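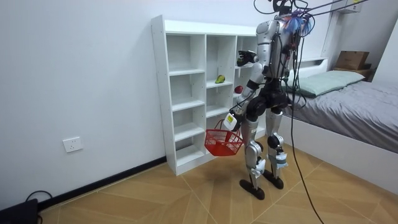 Home Features Robotics Automation Materials Back issues Subscribe

Two arms, one balance problem

A humanoid that can pick up an apple is no longer remarkable. One that can do it with a shopping basket hanging from its other hand is harder to build, and the difficulty is mostly in the legs. Each time the free arm extends, the centre of mass moves forward. The basket swings in response, and the swing reaches the hips a fraction of a second later.

The Kivier project treats the basket as part of the body. Its controller, Layug, models the load as a pendulum attached at the wrist and estimates its mass and angle from joint torques alone. No camera is pointed at the basket. The estimate is passed to the whole-body planner, which shifts the pelvis before the reach begins – a correction made in advance instead of a recovery made afterwards.

Search this site Enter keyword Go

Training was done in two stages. The first ran in simulation, with basket mass and handle friction varied at random. The second used 900 teleoperated reaches on the real machine, working at a white cubby unit in a furnished test room. Fruit was placed at different heights, an apple on one shelf and something larger on another, so that the hand had to change its approach as well as its grip. The robot stays on an overhead tether during all trials.

The main result concerns sway. With Layug running, peak hip displacement during a reach fell by almost 21 per cent against the same planner with the pendulum term removed. Failed grasps fell too, from 14 in every hundred to 2, which the team puts down to a steadier wrist.

We use cookies to remember your settings. Accept Manage choices

There are limits. The pendulum model assumes a rigid load, and fruit rolling inside the basket breaks that assumption. Low shelves remain slow: bending the knees brings the basket close to the floor, and contact with the floor ends the trial. A second version, Hurnitz, adds a term for shifting contents and is due to start trials in February.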